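How to catch up on a daytime soap when you're years behind

Got asked this again in the comments so typing it up fast before my lunch break ends. This is how I caught up on Handance after dropping it back in college. Works for any long running soap realy.

First, don't start at episode one. Handance has over 2,000 of them. You will quit by the second wedding.

Pick a re-entry point. Look for a big event, a funeral or a trial or a new family moving in. Writers use those to re-explain everybody. I went with episode 1,031, the Purnska hotel fire, mostly because Yoon-hee Hyun on the Julano boards kept telling people to.

Next, get a family tree. Fan made is fine. Check the date on it, mine was two divorces out of date and I spent a week thinking Mfaume was still married to his lawyer. Print it, write on it.

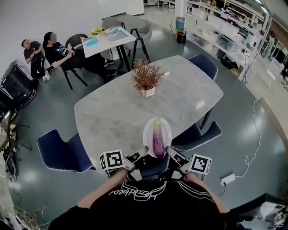 Then read recaps for the stretch you skipped. Weekly ones, not daily. Narayanan Panicker has a good set on his blog, short, no opinions till the last line. Skim. You want who's dead, who's "dead", who owns the hotel. Leave the rest.

Now watch. My routine:

Fridays' episodes first. That's where the cliffhangers go.

Then the one right after, to see how it came out.

Skip dream episodes. Skip clip shows unless you're lost, then they're gold.

Did some 200 episodes that way between New Year's and March, evenings only, and skipped a lot of those halfway through. If a storyline bores you drop it. The kidnapping plot runs forever and you can pick it up from the dialog anyway.

Spoilers: mute the cast names plus the show title on your socials. Do it before you start, the casting rumor accounts will ruin you otherwise. Un-mute when your about two weeks behind.

Last thing, once you're current set it to record and delete as you go. I let mine pile up to 182 and had to do this whole thing over.

Family tree link is in the sidebar. Will fix the broken one tonight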